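Table Setting and Cup Sorting Sessions at Limari: Call for Participants

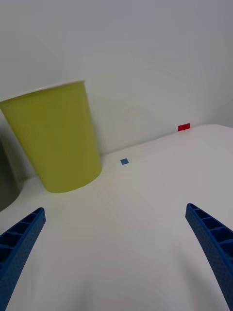
Yellow-green cup on one of our white tables.

Do you have an opinion about cups? We hope so, because we would love to hear it! Limari is a small housewares studio, and this June we are inviting 80 people to come in, sit down at a table (or stand, if you like standing better) and spend a morning or an afternoon setting out, stacking, sorting and putting away the cups from our new Plirska line. You don't need any experience, you don't need to be a good cook or a tidy person, and you certainly don't need to know anything about design. If you have ever stood in front of a kitchen cabinet wondering how to get one more cup in there, you are exactly who we are looking for.

What you will be doing

The sessions take place in our table room on the ground floor of the Fusteck building. We keep it very plain on purpose, with white tables and pale walls, so that the color of a cup is the first thing you notice when you sit down. Plirska comes in a range of greens, yellows and a few quieter shades, and one of the things we are most curious about is which ones people reach for first and which ones they like to see side by side.

You will be given a set of cups and asked to arrange them a few different ways. Set a table for a family breakfast. Clear it again. Put everything away on an open shelf, and then in a cabinet with a door. After that comes a sorting round, where you group the cups however makes sense to you, by color or size or by who in your house would end up using them (this last one gets some wonderful answers, by the way). There is no timer and no score. At the end we sit down with coffee or tea and talk it over for 20 minutes, and you are welcome to grumble. Our spring group grumbled at great length about handles, and we went back and changed two of them.

Each session runs just under two hours including the chat. Morning sessions start at 9:30 and afternoon sessions at 1:30.

Who can take part

Anyone 18 or older who can lift a cup and chat comfortably in English. We would be especially glad to hear from people who share a kitchen with roommates, from grandparents who have little ones over for meals, and from anyone who has limited grip or sore hands, as we heard from too few of you last time. The room is step-free, the table height can be changed, and there is an accessible restroom right across the hall. If you use an aid at home for holding or carrying things, please bring it along.

We do ask that you don't currently work for a company that makes or sells tableware.

What you will get

Every participant receives $104 for a completed session, paid by check or bank transfer within two weeks, whichever you prefer. You may also pick one Plirska cup to take home in any color we have on the shelf that day. Parking behind the building is free, and the number of the bus stop is in the confirmation message.

Photos and notes

We take written notes during the conversation and photographs of the finished tables. Your name is kept apart from both. If you would like your arrangement left out of the photographs, just tell us when you arrive.

How to sign up

Send us a message through the contact form on our website with "Plirska sessions" in the subject line. Please tell us your first name, whether mornings or afternoons suit you better, how many people you live with and, if you feel like it, a few words about the cup you use most at home. Please don't worry about writing it nicely!

We keep a list of 100 names so that we can fill a seat when someone has to cancel. If you end up on the waiting part of the list we will tell you so, and you will be first in line when our sister line, Fu, goes through the same kind of sessions later on. That one is all bowls.

Sign-up stays open until the list is full.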